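Week 7: serial comics and the collected volume

Read the first collected volume of *Grurholm* before the seminar. The library has two copies on short loan and one in the reference section. If you can only get the single issues, read up to the end of the flood chapter, where the volume stops.

## Issue, volume, omnibus

A single issue is the unit of first publication. It has a fixed page count, so the writer has to fit a scene to the space. A volume gathers several issues and usually drops the adverts and letters pages. An omnibus gathers volumes and is often printed at a larger size.

*Nanau* went the other way. It was drawn as one long book and later cut into parts by its publisher, Resine. You can tell from part two, which opens in the middle of a conversation and has no recap page.

## Page turns

In print, a reveal normally goes on a left-hand page, so the reader has to turn over to reach it. When issues are collected, a page can move from left to right and the reveal is then in view too early. Compare the harbour fight in the single issue of *Grurholm* with the same pages in the volume. A blank page has been added before it to keep the turn.

Digital readers showing one page at a time lose the double spread. Check which edition you are using and write it at the top of your notes.

## Continuing a story from another medium

*Grurholm* began as an animated series, and the comic picks up after the final episode. Look for:

- how much the first 14 pages tell a reader who hasn't seen the series
- who explains things, and to whom
- which minor characters are left out
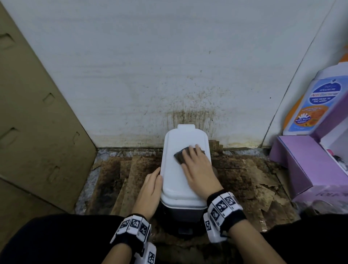
The Huỳnh edition adds a short prose introduction that covers most of the missing background. Read it after the comic, and mark anything you hadn't already worked out from the drawings.

## Written task

Write 1000 words on one page turn, from either title. Give the edition and page number, and include a photocopy of both sides of the leaf. Quotations and captions don't count towards the total. Hand in at the department office before 4 pm.

Next week: lettering and sound effects. Bring a soft pencil and tracing paper.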